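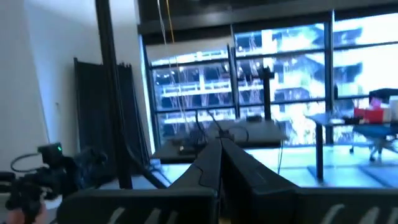 # Demonstration Data Working Meeting

Feb 24, 2021

Present: data collection lead, two operators, annotation lead, training engineer, hardware technician, project coordinator (minutes). The Skundport contact joined by phone for items 3 and 4.

Minutes of the previous meeting were accepted with one correction. The drawer task was listed as finished. It is still open and should have read "collection paused."

## 1. Episode count and state of the set

The annotation lead reported 973 episodes in the Nuvititz set as of this morning. That number is for episodes that have been uploaded and opened at least once. It doesn't include whatever is still on the local drive at the second station.

Of the tasks on the current sheet, pick-and-place is well covered. Box opening and cable routing are behind. The training engineer said the cable routing examples so far are too much alike: same cable, same starting coil, same direction of travel. A model trained on them last week did fine on the practice layout and failed when the coil was flipped over. The group agreed to stop collecting the standard layout for now.

There was a question about whether to count episodes where the operator regrasps. The sheet says one grasp per episode. Both operators said regrasping happens often with the thin cable and that throwing those out wastes a lot of work. The training engineer would like to keep them, provided they carry a tag.

Decision: regrasp episodes stay in the set and are tagged "regrasp." The one-grasp rule is removed from the sheet.

## 2. Wrist camera

The training engineer asked that the fingers be in view in every recording, low in the picture and at the same height each time. In older recordings the camera had slipped on its bracket and the fingers sat higher. Those recordings can still be used, but they have to be sorted out from the rest, and the sorting is being done by eye.

The hardware technician has put a mark on the bracket. Operators are to check the camera against the mark at the start of each session and again after any bump. A short reference clip with the gripper open goes at the head of every session. It doesn't need a label.

Window light was discussed at some length. When the wrist turns toward the windows, the building outside washes out, and the camera takes a moment to settle when the gripper comes back down over the table. Options raised:

- Pull the table farther into the room and turn the arm's home position toward the white wall.
- Put the black folding panels between the table and the glass during collection.
- Lock the exposure.
- Leave it alone and treat the light as useful variety.

The data collection lead favors leaving part of the set as it is, on the grounds that the customer site also has windows. The training engineer agreed in principle but doesn't want the settling delay in the middle of a grasp. Locking the exposure was tried in September and made the afternoon recordings too dark to label.

Decision: use the panels for cable routing only. All other tasks go on with the windows uncovered. Operators note "panels" or "no panels" in the session log.

## 3. Gisler teleoperation software

The new Gisler build is on both stations. It fixes the dropped frames at the start of an episode. It has not fixed the clock drift between the wrist camera and the joint log. On long episodes the two are far enough apart by the end that the gripper closes in the log before it closes in the video.

The Skundport contact said they see the same drift on their side and get around it by restarting the recorder every 17 episodes. The operators thought this was workable but asked for a reminder on the screen, as they lose track during a long run.

The annotation lead asked whether drifted episodes can be corrected after the fact. The training engineer believes so if the drift is steady, but hasn't checked. Until that is known, no drifted episodes are to be deleted.

Decision: restart the recorder every 17 episodes starting with the next session. The training engineer will add the on-screen reminder and test a correction on a small batch.

## 4. Sharing with Skundport

Skundport would like a copy of the box opening episodes when there are enough to be worth sending. They asked for raw video with the joint logs and will do their own labels. The coordinator pointed out that the agreement covers the labeled set and says nothing about raw recordings.

There is also the matter of people in the recordings. Operators' hands and sleeves show up in the wrist view now and then, mostly at the start and end of an episode when somebody is resetting the objects. Both operators are fine with hands being shared. Neither wants faces in anything that leaves the building. The annotation lead will add a check for this before export, and any episode with a face in it is held back whole. Trimming was considered and dropped because it breaks the match with the joint log.

The call with Skundport ended here.

## 5. Floor space and cables

The hardware technician asked for the floor between the arm and the tripod to be kept clear. The camera cable on the tripod side has been pulled loose before, and the stream stopped without any warning on the operator's screen. The session had to be repeated.

The overhead cables by the windows will be tied up higher. They move when the air comes on, and the annotation lead would like as little movement behind the task as possible.

Loose cables left on the desk are to go in the bin when not in use. The cable routing props have been mixed in with working cables more than once. Props will get a band of white tape at each end.

## 6. Labels

Two labels have been causing disagreement, "grasp failed" and "slip." The annotation lead read out the current wording. After discussion it was changed as follows:

- Grasp failed: the fingers close and the object doesn't leave the surface.
- Slip: the object leaves the surface and is dropped or shifts in the fingers before it is placed.

Failed episodes are worth having, and operators shouldn't stop the recorder when a grasp goes wrong. Let the arm go back to home and end the episode the usual way. One operator asked if failures should ever be made on purpose. The training engineer said no, they don't look like real ones.

The episodes already labeled under the old wording will be looked at again, beginning with box opening.

## 7. Ruvberg gripper pads

Ruvberg has offered a softer set of finger pads for trial. The training engineer is against changing pads in the middle of a set. The technician said the present pads are wearing and will have to be replaced at some point anyway. It was left that the trial will go ahead on station 2 only, after the cable routing sessions, with the recordings stored in a separate folder.

## Actions

| Action | Who | When |
|---|---|---|
| Remove one-grasp rule and add "regrasp" tag | Annotation lead | Before next session |
| Write 4 new starting layouts for cable routing | Data collection lead | Next meeting |
| Recorder restart reminder | Training engineer | Before next session |
| Test drift correction | Training engineer | Next meeting |
| Ask legal contact about raw video for Skundport | Coordinator | Open |
| Face check before export | Annotation lead | Before any transfer |
| Tie up overhead cables, tape the props | Hardware technician | This week |
| Upload from local drive at station 2 | Operators | Today |
| Relabel box opening failures | Annotation lead | Next meeting |

Carried over: drawer task, spare bracket order, backup of session logs.

Next meeting in two weeks, same room. The Skundport contact will be asked to call in at the start.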